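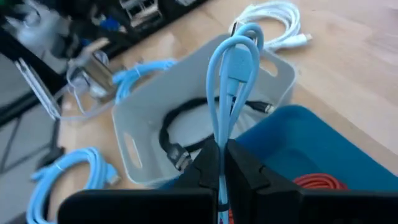 Light blue cable, looped.

Ticket 329 – Label printer drops off the network
Opened by: Mawar Yusof, Udcombe office
Assigned to: Wenjie Yao
Status: Resolved

Mawar reports that the Stilix label printer goes offline every morning a little after 9:40. Jobs sit in the queue until someone turns the printer off and on. Started in September, after the router was replaced.

Wenjie: Printed a test page from the front panel. Fine. Ping from Mawar's PC times out. Swapped the network cable, no change.
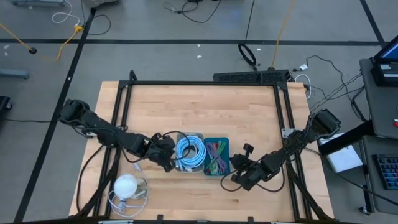 Support Log, No. 7

Wenjie: Checked the router's client list. The printer and a laptop at the front desk both have the address ending in 55. The laptop belongs to Tianyou Xie, who gets in at 9:40. The printer's address was typed in by hand years ago, and the new router hands out the same range.

Mawar: Can we fix it without redoing the queue on every PC?

Wenjie: Yes – I'll keep the printer's address and reserve it on the router. 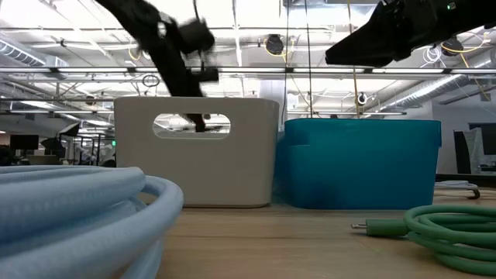 Reading time: 2 min

Reservation added, laptop restarted, and it picked up a new address. Cleared 655 stuck labels from the queue. Mawar printed a fresh batch at 10:15 the next morning with no dropouts.

Closed by Wenjie Yao. Kakoncombe office still to be checked for the same setting.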